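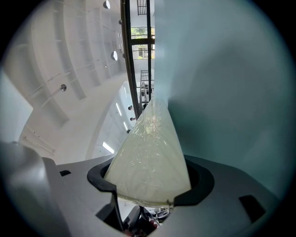

Thin plastic bag, light yellow-green.

How to pack a small parcel for the post

I sell used books and small ceramics from my home in Gerau, and in September I sent my first parcel abroad. It traveled 3,785 miles and one cup arrived in two pieces. After this I changed my method.

First, weigh the item before you buy any packaging. My kitchen scale shows up to 2,000 grams, enough for most cups and paperbacks. A cup with its wrapping is usually 630 grams for me.

Second, put the item in a thin bag and press the air out with your hand. The bag keeps away moisture, but it does not protect from a fall. For this you need paper, crumpled well, on all six sides.
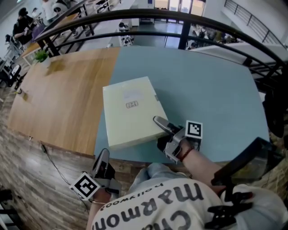

Choose a box only a little bigger than the wrapped item. For books I like a flat box, because it does not roll in the van and other parcels can lie on it. Put the address label on the broad top face, near the center, like on the cream-colored one in the photo. Do not put it over a seam, or the tape will pull it when the box bends.

Close the box with tape in the form of the letter H. Then shake it gently next to your ear. If you hear something moving, open it again and add more paper.

Write the address a second time on a small card and leave it inside, on top of the paper.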